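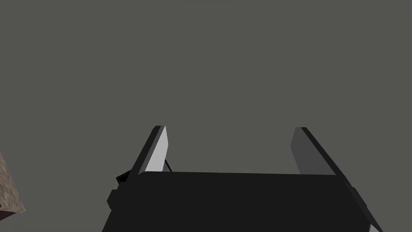 Subject: Re: [robotics-club] Sim round, wrist camera and the finger gap

Hi all,

Sorry for the slow answer, I had a lab report eating my evenings. I've put my replies between the quoted bits so it's easier to follow.

> I got the Samura sim running on the club laptop last night
> (finally!) but I'm confused about the wrist camera view. All
> I get is gray floor and the two fingers. Is that right, or
> did I load the wrong scene?

You loaded the right one! That's pretty much what I get too, as you can see at the top of this message. The view looks past the fingers at plain gray, and in mine the only other thing is a bit of something brown and grainy poking in at the far left. So if yours is all gray, don't panic, just nudge the arm a little to the left and see if anything brown shows up. I spent a whole evening last month reinstalling Samura over this exact thing, and the install was fine the entire time.

> Also the left finger looks way brighter than the right one.
> Are they two different parts? I thought we were using the
> same finger model twice.

Same model, mirrored. It's only the light. It comes from the upper left, so the inside of the left finger catches it and the inside of the right one goes dark. I know it looks odd. What worries me more is our finger detector, because it was written by somebody (okay, by me) who assumed both fingers would be the same shade. It finds the left one just fine and then wanders off looking for the right one. I think the easy way out is to stop looking for the fingers in the image at all and read the opening from the joint values, which the sim hands us for free. If anyone is attached to the vision version, speak up, but I would be very happy to delete it.

> What should the start pose be? The Paisan rules say the
> gripper has to begin "open and clear" and I don't know how
> clear is clear.

I read that as fingers open, nothing between them, and not touching any object. The pose in my shot should pass on all of that: the fingers are wide apart with bare surface between them, and the brown thing is well off to the side. I've saved it as start_pose_2 in the shared folder, so please use that one and not the older one, which has the arm so low that the first move scrapes the floor. If somebody wants to write to the Paisan people and ask for a proper definition, go ahead, I'd love to have it in writing before September.

> How fast can we close the fingers? I tried full speed and
> the block just shot off across the floor.

Ha, yes, it does that. I've had it at 80 percent and it's still too lively for me. The trouble is that both fingers move at the same speed, so if the block is even slightly off center one side gets there first and gives it a good whack. Two things to try:

- line up first, then come down, then close (right now the script comes down and lines up at the same time, which is my fault)
- close in two stages, quick until the fingers are nearly there and then slow for the last bit

I started on the second one in the Fulent branch and it runs, but I haven't tested it enough to brag. Please pull it and try to break it. If the block flies off, send me the log along with the start position you used — I can't do much with "it flew away again."

> Do we need to paint a pattern on the floor? The position
> tracker keeps drifting.

I'd love to, but I don't think we're allowed to touch the floor. It's one flat color with no seams or marks, so the tracker has nothing to hold on to, and when there's no object in view it basically makes things up. For now I'd turn it off until the block is properly in the picture and trust the arm's own position before that. Our old Zanix arm in the lab has the opposite problem, by the way: the bench is so scratched up that the tracker loves it, and then the arm itself can't get back to the same spot. So don't tune the tracker on the bench and expect it to carry over. I tried. It was not a good afternoon.

> Are we still meeting in the lab or is everyone working from
> home this time?

Lab, please, at 4, at least for the people doing the grasp code. It goes so much quicker when we can all stare at one screen. Bring your charger, the power strip by the window is dead again.

One last thing, whoever has the spare key to the Zanix cabinet, could you drop it off before then? I need the emergency stop button out of there for the demo table.

See you there!

> (the rest of the earlier message was about T-shirt sizes,
> I'll answer that in the other thread)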